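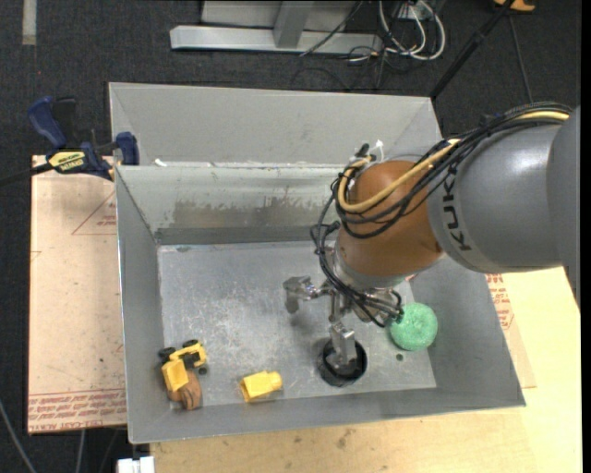

Bin picking arm stops with a collision fault, but only near the walls

Posted June 23, 2023 by Huw Rowlands

Hi all! I've been having a great time with a bin picking setup in our shop in Enddale. A KUKA arm reaches into a metal bin full of odd toys and drops them in a second bin. When it works it's a joy to watch. My problem is that it stops with a collision fault on maybe one pick in ten, and always when the part is close to a wall or in a corner. Parts in the middle of the floor never do it.

The log shows 3,941 tries since I last cleared it, and 3,606 of those finished without a stop. I re-taught the bin corners twice and it made no difference. Last night it faulted, I reset it, and it faulted again in the same spot with a louder bang. The fingers still open and close fine. Can I just raise the collision limit and keep going?

Jenkins
Oh, I love these problems! Please don't raise the limit yet, though. That fault is doing its job, and if you turn it down the next thing to give will be a finger or the wrist.

First question: what does your planner think is on the end of the arm? I chased this same fault for 3 weeks. My model had the gripper in it and the bin in it, but no hoses and no cables. The arm would tilt to get at a part by the wall, the planner saw plenty of room, and the loop of hose rubbed along the edge until the force check tripped. I added one fat cylinder to the model to stand in for the whole bundle. You lose a few picks in the tight corners, but the stops went away that same day.

Also check that the bin hasn't moved. Clamps creep! Put a pencil mark on the table at each corner and look again after an hour of running.

And since you had a bang: power down, lock it out, and go over the cables by hand for flat spots or nicks before you run again. Then re-check your tool center point. Mine was off by 4 mm after a hit, which is plenty to start a new round of faults.

Serau
had this. slowed it down to 10% near the walls and it was ok

Hamidreza Jafarzadeh
Slowing down is great for testing, but it can hide the contact, so I'd do what Jenkins says first. One more thing to try: after a fault, don't let the arm drive home on its own. It may be wedged against the wall. Jog it straight up in slow manual mode, keep your hands out of the bin, and write down the pose. Four or five of those and you'll see a pattern!

Comments (3)

Huw Rowlands: It was the hose! Not in my model at all. Adding it tonight, thank you both!!

Jatine: What size cylinder did you use?

Jenkins: @Jatine I measured the widest part of the loop and added a thumb's width.

Search the help pages Go

Contact us | Copyright Enddale Makers Help | Back to top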